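Do wooden kitchen tools hold more bacteria than plastic ones?
Project report, Food and Home Science, second year
Chelsea Tapley and Wajid Kazmi
Supervisor: Celeste Jara
Handed in 27/09/2026

Why we picked this

Everyone seems to have an opinion on wooden spoons. Wajid's aunt threw hers out after reading a leaflet, and Chelsea's family has used the same ones for years without any of them falling ill. Both sides say that science backs them up. We wanted to see how much of that holds up when you try it with ordinary tools and a fairly ordinary school lab.

We should say at the start that we did not believe either side. The leaflet gave no source. The websites in favour of wood mostly quoted each other, and two of them were selling chopping boards.

What we did

We collected 162 swabs over the term. The tools came from the canteen at Durnham, from the Ledesma café on the corner, and from our own homes. Each tool was a spatula, a spoon or a small board, in either wood or plastic. We wrote down the owner's guess at its age, which we trust very little. One owner gave us two different ages for the same spoon.

Each tool was smeared with a thin layer of plain yoghurt, left for 3 hours at room temperature, and then washed in one of two ways: by hand with washing-up liquid, or in the canteen dishwasher. After drying it was swabbed in the middle of the flat part, and the swab was wiped onto a plate. The plates stayed in the warm cupboard for 2 days before we looked at them.

Maximiliano Painemal from the year above showed us how to streak the plates so that the colonies spread out. Our first batch was useless because we had not done this, and it is left out of the results.
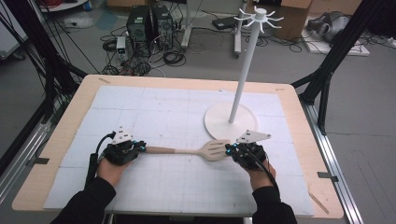
We graded each plate from 0 to 4, where 0 meant nothing growing and 4 meant growth all over. One of us graded while the other hid the labels. This is better than knowing which tool was which, but it is still one person's eye. When we swapped over and graded the same plates again, we disagreed quite often between 2 and 3 and hardly ever at the ends of the scale.

What we found

Hand-washed wood and hand-washed plastic came out nearly the same. Out of the dishwasher, both were mostly graded 0 or 1. The worst plates of all came from plastic spatulas with deep scratches, but we only had a handful of those, and they all came from the same kitchen. It could be the scratches. It could just as easily be the kitchen.

The tools with slots or holes were harder to judge. We swabbed the flat part every time so that the tools could be compared, which means we know nothing about the edges of the slots, where you would expect food to stick. Gervasio Retamal pointed this out when he read our draft, and he is right. By then the plates had been thrown away.

What we don't believe

We don't believe our results show that wood "kills bacteria", although one group in our class has already put that on their poster. A swab only picks up what is on the surface. If bacteria have soaked into the wood with the water, a swab may simply miss them, and a low grade would then say more about the swab than about the spoon. We read that sawing or scraping the wood gets round this, but no one wanted to give us a spoon to saw up.

We also don't trust the claim on the Haduria wood oil bottle that it "seals out germs". We oiled a few spoons and saw no difference from the bare ones — but a few spoons can't prove the claim wrong either.

Yoghurt is not raw chicken. It was chosen because it is safe to handle, and the bacteria in it are not the ones people worry about. Anyone using this report to decide what to do about raw meat should look elsewhere.

If we did it again

We would buy the tools new, all on the same day, and wear them down ourselves in the same way. We would swab inside the slots. We would also weigh the yoghurt, as our "thin layer" got thicker towards the end of the afternoon. The Tirnia plates were fine and we would use them again, but they need ordering early in the term.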